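Gutter contractor wants final payment before the downspouts are on

Himeo Home Help > Roofing and Gutters
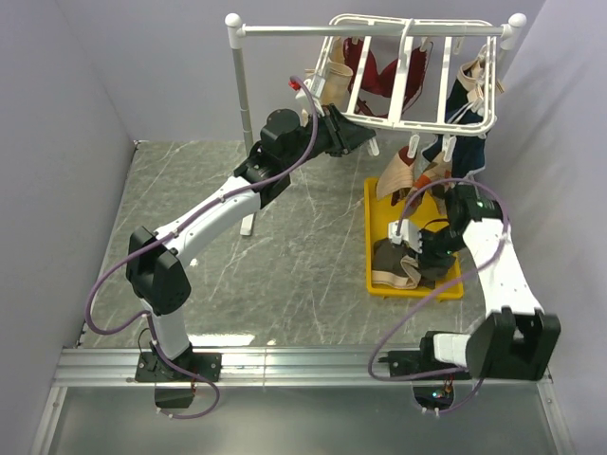

We hired Pulenico Exteriors in March to replace 104 feet of gutter and 5 downspouts. The price was around $3000, with the balance due "on completion." The gutters are up but the downspouts are back-ordered, and now the office wants the full balance. They say completion means the main work. Has anyone held money back for something like this? I don't want to sour things – the crew did neat work.

posted by ruris_ridge

Don't pay it all. Once they have your money you go to the bottom of the list. Same thing happened to us with a porch.

posted by gutterguy31

Read the contract first and see if "completion" is defined anywhere. If it isn't, most people would take it to mean everything listed on the estimate, and the downspouts are listed. I would offer to pay for the gutters now and keep back the price of the downspouts plus the labor to hang them. Put it in an email and ask for a delivery date in the reply. Ask about a lien waiver for the part you pay, too. Until the downspouts come, get some cheap flexible pipe on the outlets so water isn't dumping next to the foundation.

posted by Purba Lane

Second the flexible pipe. Check the slope with a hose while you're at it.

posted by oldsoffit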